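Stuck at 199 minutes on the Wonance traffic school course (SOLVED)

4 min read
3 comments

Opened by: Dede Quansah
Date: September 19, 2018
Status: closed

Hi all, pasting my whole log from the Wonance help desk, partly so I can find it again and partly for anyone else in Brallura who picked traffic school over points on their license. I got a speeding ticket in April (my first one ever, on the hill by the reservoir, yes I know) and the court let me take the online course through Grigaitė Driving School. You read 18 sections, you sit there for 200 minutes total, you take the final, and the certificate goes to the court.

What happened: I finished every section, and the timer said 199 minutes. The final exam button stayed gray. I figured fine, I'll go back and reread the part about following distance for a minute. Timer still said 199. I reread the whole thing on right of way at four-way stops, which took ages, and it still said 199!

Things I tried before writing in:

- Logged out and back in. No change.
- Different browser. No change, and I had to redo the identity questions.
- Cleared the cache. It forgot my place in section 12 but kept the 199, thanks a lot.
- Left the page open over lunch. It logged me out for being idle.
- Tried it on my phone. The page loads with the button off the side of the screen, so I couldn't tell you if it was gray there too.

First reply, from Peter Vlček at support:

"Hi Dede, please make sure you have viewed all sections. The timer only counts active reading."

I wrote back that I had viewed all of them, all had green checks, and that I'd been scrolling up and down like a crazy person to look active. I also asked what happens if I miss the court deadline over this, and he said that was a question for the court clerk. Fair enough, so I called. The clerk told me the deadline is the deadline, but I could ask for an extension in writing before it passed. I did that the same afternoon and kept a copy. Do this first if you're in the same boat! Don't wait on the help desk.

Second reply, from Viera Doležal, who had taken over the ticket:

"Each section has its own maximum. Once a section is full, more time on it doesn't add to the total. One of yours is probably short."

OK, so that explained why rereading did nothing. I'd been rereading sections that were already full. She told me to open the progress page and look for a small clock next to the section name. I had one on section 5, school buses, which I'd apparently flown through. I went in, clicked through the pages slowly, stayed a few minutes, and the clock went away.

Total: still 199. I may have said a word.

Marek Jelínek in the forum had the missing piece. The total on the main page only refreshes when you go forward out of a section with the Next button. If you leave through the menu, the time gets saved but the total doesn't update. So I went back into school buses, hit Next on the last page, and there it was, 200 minutes, with the exam button in blue.

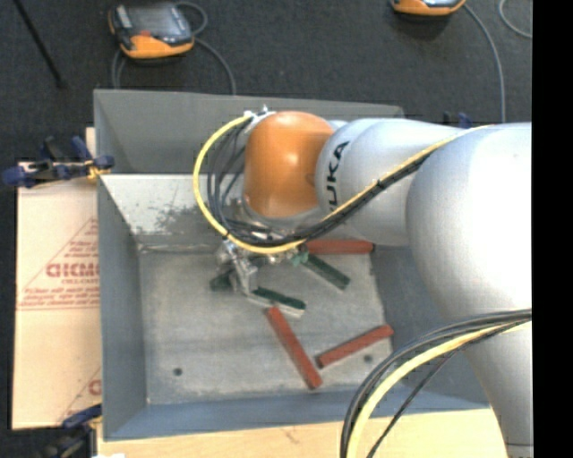
KUKA robot arm reaching into a gray metal bin.

Passed the final on the first try. The certificate showed up in my account under Documents, with my middle name missing. Viera fixed that the next morning and sent it to the court again, and the clerk confirmed on the phone that they had the corrected one.

Short version for the skimmers: ask the court for extra time in writing, check the progress page for the little clock, sit in that section, and leave it with Next. Don't use the menu.

Still open on my end: I asked whether my insurance company gets the certificate too or if I have to send it. Viera says that one's on me. I'll mail it this week.

Comments (3)

Dušan Sýkora: Same thing, mine was the section on night driving. Next button fixed it.

Marek Jelínek: Glad it worked! It did this to me twice.

Dede Quansah: Twice?? Slow down, Marek.

Contact | Terms | Back to top
© 2018 Wonance Help Forum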